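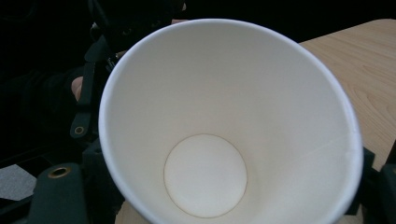 Gorico Countertop Water Boiler, 7-litre model

Equipment review prepared for managers of halls, meeting rooms and small venues

Scope of this review

The Gorico countertop boiler is a manual-fill appliance intended for places that serve hot drinks in batches: parish halls, staff rooms, sports pavilions and training centres. It is filled from a jug through an opening in the lid and needs no plumbing. The unit under review was bought at the full retail price and placed in the ground-floor kitchen of our Brakus Street centre, where it remained in service until the end of March. It replaced an older Famard urn whose tap had become unreliable.

The assessment was carried out by Zuzanna Tomaszewski of the premises department, with Flurina Imhof responsible for the electrical checks and the cleaning trials. Neither the manufacturer nor the retailer was told that a review was under way.

Delivery and setting up

The boiler arrives in a single carton with moulded card inserts and no loose plastic. The contents are the boiler itself, a separate drip tray, a spare tap washer and a printed booklet. The booklet is clear on safety and poor on almost everything else. The section on first use asks for the tank to be filled, boiled and emptied twice, but does not say whether the second filling should be left to cool before draining. We allowed it to cool. There was a faint oily smell from the first filling and none from the second.

The mains lead is short. In our kitchen the nearest socket was close enough, but in the upstairs meeting room the boiler would have stood on the wrong side of the sink, and extension leads are not permitted on our premises for heating appliances. Managers should measure before ordering. The lead leaves the body at the rear right and cannot be turned to the other side.

Performance in daily use

The body is double-walled stainless steel and the outer surface stays warm to the touch without becoming hazardous. The control is a plain rotary dial with a detent at each setting, and two lamps show whether the element is heating or holding. We consider this a better arrangement than the touch panel fitted to the Thammasiri boiler reviewed on these pages previously, which several users could not read under strip lighting.

Heating from cold is slow when the tank is full. A meeting that begins at half past nine requires the boiler to be switched on before nine, and this should be written into the opening routine of any building where the person unlocking is not the person making the tea. Once at temperature, the unit holds well. Tea made late in a morning session was as good as tea made at the start of it, and the thermostat did not cycle often enough to be heard from the next room.

Topping up during service is less satisfactory. Adding cold water to a part-used tank brings the temperature down sharply, and the lamp continues to show the holding colour for a short while before it changes. During that interval the tap delivers water too cool for tea. We recommend filling to the mark at the outset and treating the contents as a single batch.

The tap

The tap is the part of an urn that fails first, and the Gorico tap deserves some attention. It is a lever type with a spring return and a second position that locks open. The action is firm and the flow stops cleanly, with one or two drips and then nothing. The clearance beneath the spout is generous enough for a mug or a tall paper cup, though a vacuum jug must be held at an angle.

The locking position caused disagreement between the two reviewers. Ms Tomaszewski found it useful when filling large teapots. Ms Imhof considered that it ought not to be present on an appliance used by the public, and noted that the lever can be pushed into the locked position by a sleeve or a bag strap. A small clip to disable it is sold separately. In our opinion the clip should be included in the box.

Flow rate is moderate. A queue of visitors at a coffee break will move steadily, but a second person adding milk and handing out spoons will be waiting on the boiler and not the other way about. For larger gatherings, venues should consider the next model in the range.

Cleaning and descaling

Our centre is in a hard water area. Scale was visible on the base of the tank by the end of the second week and had formed a continuous layer by the fourth. The concealed element makes descaling straightforward: citric acid, a full tank, one heating cycle and a long rest. The deposit came away with a soft cloth. The tap can be unscrewed by hand for rinsing, and the washer should be checked when it is refitted, as it is easily pinched.

The lid is less well thought out. Condensation gathers in a channel around its edge, and when the lid is lifted the water runs towards the handle. Users should tilt it away from themselves before raising it. The drip tray is shallow and its grille traps tea leaves, but both parts may be washed in a dishwasher and showed no discolouration afterwards.

The outside marks readily. Fingerprints are removed with a damp cloth, and limescale streaks beneath the tap require more effort if left overnight.

Safety

Boil-dry protection operated correctly on both occasions when it was tested. The reset button is on the underside, so the boiler must be empty and unplugged before it can be reached. This is inconvenient and, in a building with changing groups of users, probably sensible. The feet grip well on laminate and on tile. The lid twists to lock and should be locked whenever the boiler is in use.

The boiler should not be carried with hot water in it. The handles are adequate for an empty unit only, and a label to this effect would be welcome on the body itself, where at present there is none.

Guarantee and spares

The guarantee supplied with our unit covers parts and labour for two years, with scale damage excluded. Taps, washers, lids and trays can be ordered individually. We ordered a replacement washer set to test the service and it arrived within the week, correctly labelled, although the invoice came separately and bore a different reference.

Assessment

Recommended, with reservations, for rooms serving a single round of drinks at a known time. The construction is sound, the controls are easily understood and the tap is the best we have used at this size. The short lead, the lid channel and the separately sold safety clip count against it. It is not recommended for continuous service through the day, where a plumbed unit remains the proper choice.

The boiler has been retained at Brakus Street with the safety clip fitted. The descaling interval for that kitchen has been set at once a month.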